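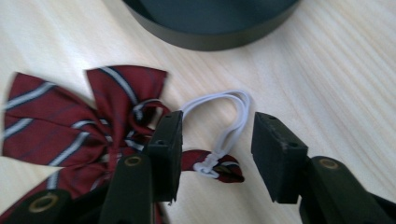
Drei Wochen lang haben wir uns für unser Semesterprojekt mit einer einzigen Sache beschäftigt: Wie stimmt das Publikum bei Fernsehshows eigentlich ab, und wann hört es damit auf? Als Material diente uns die Quizshow-Reihe »Lollus«, von der wir 4 Folgen komplett protokolliert haben. Der Moderator trägt in jeder davon Fliege, und weil wir so etwas Schönes auch haben wollten, lag bei unserer eigenen Testshow im Seminarraum eine gestreifte in Weinrot und Weiß bereit, mit weißem Gummiband zum Überziehen. Binden kann das von uns nämlich keiner!

27. August 2019 | von der Projektgruppe Publikumsvoting
Lesezeit: 4 Minuten

Zum Vorgehen: Wir haben alle Kommentare im Fanforum Derkano gesammelt, die während der Sendungen geschrieben wurden, insgesamt 1246 Stück. Das war viel mehr, als wir im April beim Planen gedacht hatten, und das Sortieren hat richtig Spaß gemacht (auch wenn die Tabelle zweimal abgestürzt ist). Jeden Kommentar haben wir einer von sieben Gruppen zugeordnet, zum Beispiel »Mitraten«, »Ärger über die Jury« oder »Werbepause«.

Am spannendsten fanden wir die Stelle direkt vor dem Finale. Da wird im Forum kaum noch mitgeraten - alle reden nur noch darüber, wer rausfliegt und ob das fair ist. In der Folge mit dem Kandidatenduo Ó Néill ging das so weit, dass die Finalfrage selbst in den Kommentaren fast gar nicht vorkam. Damit hatten wir überhaupt nicht gerechnet.

Für die Testshow haben wir das Abstimmungstool Vistley benutzt. Das lief nach kurzer Einrichtung super, nur die Anzeige auf dem Beamer kam etwas verzögert. Beim nächsten Mal würden wir den Zwischenstand verdeckt lassen, damit sich niemand an den anderen orientiert. Die Protokollbögen und die Liste der Kommentargruppen hängen im Anhang.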